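**Shared craft room – minutes, 30/01/2018**

We met in the Cuadros room after tea, and thank you to everyone who came out on a cold Tuesday evening. Apologies were received from 2 members.

**1. The green table.** There was a long and very friendly talk about the big green table. It was agreed that it stays where it is, and that anybody using it should put their small things back in the holder when they finish – pens especially, as they do wander off. 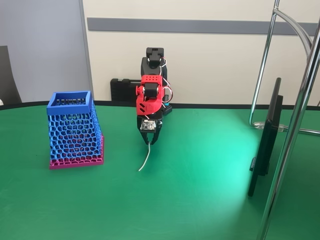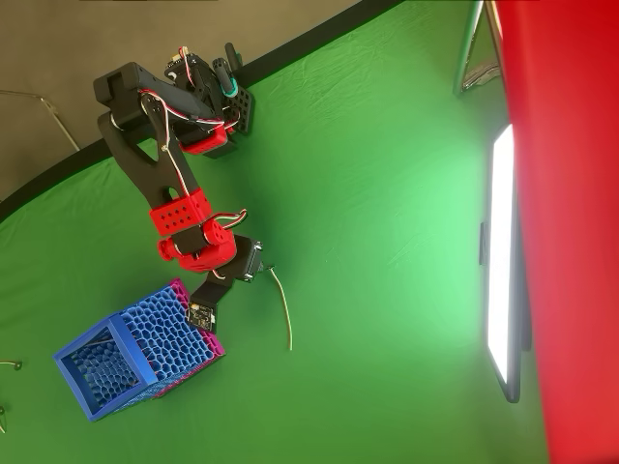

*Item 1: the green table and the honeycomb holder.*

**2. More holders.** Everybody likes the open honeycomb walls, and we would dearly love more of the same for the shelves next door. Agreed to ask Unico for a price on 4, with blue as first choice.

**3. Wiping down.** The Zindura group kindly offered to wipe the table after their sessions, and the Onidard group will do the same after theirs. Warm thanks to both.

**4. Chairs.** We have 18 and 5 of them wobble. Carried over to the next meeting – we did run rather late, and the hall needed locking up.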